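Peel-and-stick wallpaper in a rental bathroom, worth it?

nab_ouali
Feb 28, 2026
Moving into a one-bedroom on Plurberg and the landlord says wallpaper is fine if it comes off clean. The bathroom has no window, just a fan. I like the big leafy prints, blues and greens on white. Has anyone had it up for a year or more with a shower running every day?

tamura_t
Mine has been up 15 months. The seams by the sink lifted, the rest is flat. Wipe the walls with rubbing alcohol first and let them dry overnight.

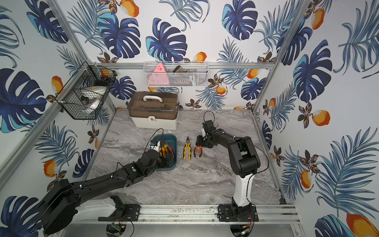 Go bigger on the print than you think. Small patterns look busy once they turn a corner, and you notice every mismatch. Order one extra roll too – you will cut one wrong.

berenice_b
I disagree about the bathroom. I had Ploleo paper in a room with a fan and no window and it curled at the ceiling by January. I would paint in there and save the paper for the hall.

nab_ouali
Was that over fresh paint?

berenice_b
Painted 8 days before. Maybe that was it, but I still wouldn't do it again.

tamura_t
8 days is too soon. The can usually says to wait a few weeks.

wanpen.m
Removal is the part to ask about. Mine took the top coat off in two spots and I lost $50 of the deposit. A hair dryer on low helps a lot. Pull down slowly, close to the wall.
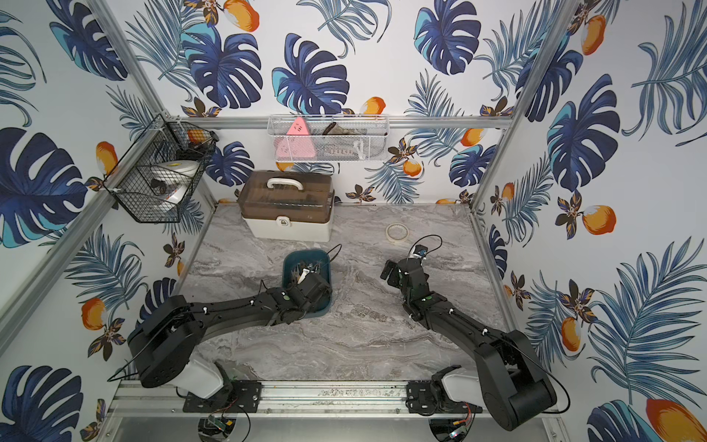

Also check whether the walls are flat or textured. Orange peel texture shows through thin vinyl and the corners never stick right.

nab_ouali
Walls are smooth, last painted two years ago. I'm going to put up one strip behind the door and leave it for a month.

berenice_b
Fair enough. Put it near the shower though, behind the door won't tell you much.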